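Section 4. Setting Up the Task Planner for Two-Arm Tabletop Work

Reading time: 7 min
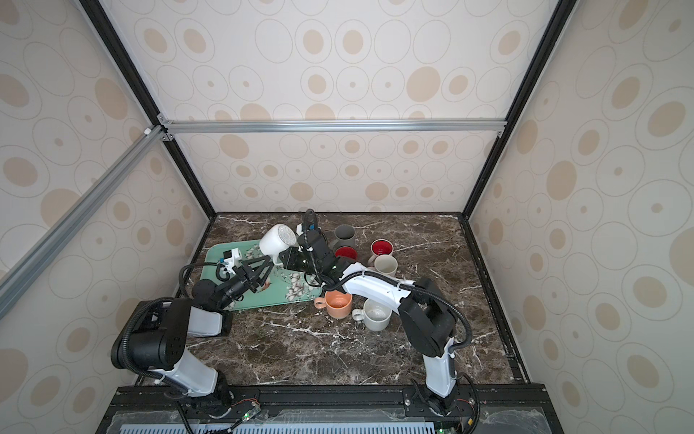 The Traltell planner assigns work to the left and right arms of a tabletop cell and keeps their motions from crossing. It does not replace the arm controllers. Each controller continues to run its own joint limits and its own stop circuit, and the planner sends motion requests to them over the cell network. This section explains how to install a cell file, register the work surface, define objects and tray zones, and run a first plan at reduced speed.

Before starting, the operator should have completed Section 3 (Arm Controllers and Network) and should hold an account with the Cell Editor role. Accounts are issued by the site administrator.

4.1 Loading the cell file

1. Open the planner console and select Cells, then New from File.

2. Choose the cell file supplied with the installation. Sites that received their frames from Skurnmont should use the file marked two-arm, front rail. The single-arm file will load without an error but will leave the right arm unassigned.

3. Enter the name of the cell as it appears on the site equipment list. The name cannot be changed after the first plan has been stored.

4. Select Check Devices. Both arms, both grippers and every camera in the cell file must be listed as Ready.

5. If a device is listed as Waiting, leave the console open and restart that device only. Restarting the planner at this stage clears the cell name.

Note: A gripper listed as Ready has answered on the network. This does not confirm that it has been homed. Homing is covered in 4.3.

4.2 Registering the work surface

The planner needs to know the height and tilt of the table. It measures these from the camera view and from a short series of touch points made with each arm.

1. Remove all loose objects from the table, including trays.

2. Select Surface, then Register.

3. Move the left arm by hand guiding to each point requested on the console. Press Accept when the fingertips rest on the surface.

4. Repeat with the right arm.

5. Read the mismatch value. A value of 2 mm or less is accepted. If the value is higher, repeat the touch points for the right arm first, as its base offset is entered by hand in most cell files.

Polished stone, glass and other shiny surfaces can confuse the depth estimate. For these, open Surface, Advanced and set Depth Source to Touch Only. The camera will then be used for finding objects but not for measuring the table. Strongly patterned walls behind the cell may also produce false objects. Draw the work boundary so that it ends at the rear edge of the table -- the planner ignores anything outside it.

Caution: Hand guiding releases the holding force on the selected arm. Support the forearm before pressing the release key. Keep the other arm in its parked position.

4.3 Homing the grippers

1. Confirm that nothing is held in either gripper.

2. Select Grippers, then Home Both.

3. Wait for the fingers to open fully and close once. Do not touch the fingers during this step.

4. Check that the cable on each arm has enough slack to follow the wrist through a full turn. A cable that is pulled tight will be reported as a contact event, and the plan will pause.

4.4 Defining objects and zones

Objects are the items that the arms may pick up. Zones are the areas where items may be set down. A tray is normally entered as a zone and not as an object, even when it can be lifted.

1. Place the tray on the table and select Zones, Add from View. Adjust the outline until it follows the inside edge of the tray.

2. Set Access to Both Arms if items will arrive from either side. The planner will then reserve the space above the tray for one arm at a time, unless Shared Space is turned on.

3. Add each object by placing it on the table and selecting Objects, Learn. Turn mugs so that the handle can be seen by the camera. A mug whose handle is hidden will be learned as a plain cylinder, and the grasp may land on the handle later.

4. Learn mugs of the same shape but different color as separate objects if the task refers to them by color. Otherwise, group them under one name.

5. Mark any item that should stay where it is as Fixed. The planner will route both arms around it.

Note: Items lying on their side are not matched to upright ones. Learn both positions if both are expected during normal work.

4.5 Shared Space

Shared Space allows both grippers to work above the same zone at once. It is off by default. With it on, the planner keeps a minimum distance between the two wrists and slows the arm that has the longer path.

The minimum distance is entered in millimeters. The default of 300 suits most trays. A smaller value requires approval by the site safety contact, and the approval must be entered in the change log together with the name of the person who gave it.

Caution: The distance is measured between wrists. It does not include the size of a held item. When long or wide items are carried, increase the value to allow for them.

4.6 Running the first plan

1. Set Speed to 13 percent.

2. Select Plan, then Preview. Watch the full preview on the console before any motion is sent.

3. Clear the area in front of the cell and press Run.

4. If an arm stops, read the message before pressing Resume. Error 86 means that the two arms have requested the same space and neither has priority. Open Arms, Priority, choose one arm, and preview the plan again.

5. When the plan has finished without a stop, save it under a new name and raise the speed in small steps.

Questions about cell files should be sent to Ginette Thibodeau. Requests for Cell Editor accounts go to Saeed Babaei.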